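Dokesen Household Robotics Programme - Frequently Asked Questions

*Last revised Sep 30, 2026*

**Can a robot do the washing-up in my home yet?**

No. Dokesen does not offer a machine for unsupervised use in the home. Our present work concerns single tasks, such as moving a pot or picking up a salt shaker, practised at a small bench arm. 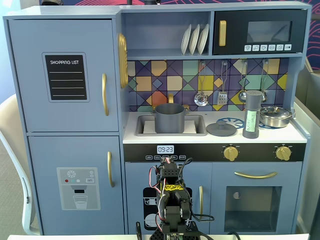 *Toy kitchen with pot, lid and salt shaker, and the robotic arm in front.*

**Why is a toy kitchen used?**

A play kitchen places the sink, hob and cupboards within reach of a small arm. It is also inexpensive to repair. Results obtained on it should not be read as results for a full-sized kitchen.

**How is a task judged?**

Each task is attempted 50 times. An attempt counts only if the item is set down upright, in the right place and without help from staff. Attempts longer than 110 seconds are recorded as failures.
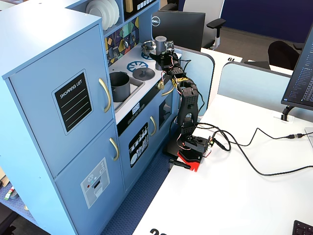
Partial successes are noted separately and do not enter the published score. The Padwood task list, which we follow, currently contains 12 chores.

**Which chores remain difficult?**

Cloths, wet dishes and anything that must be poured. Smooth, round items are also troublesome - a grip slightly off centre may turn the item or drop it. 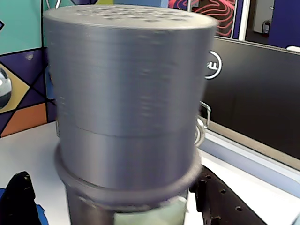
Staff at our Zultmont site are preparing further trials on round containers, to begin in October.

**Are machines further ahead on the shop floor?**

In general, yes, where the parts and their positions seldom change. Mixed work, such as clearing a bench at the end of a shift, is still done by people at our Fleury workshop.

**May members of the public attend a trial?**

Visits are by appointment, in groups of no more than 5. Requests should be made in writing to the Zultmont office.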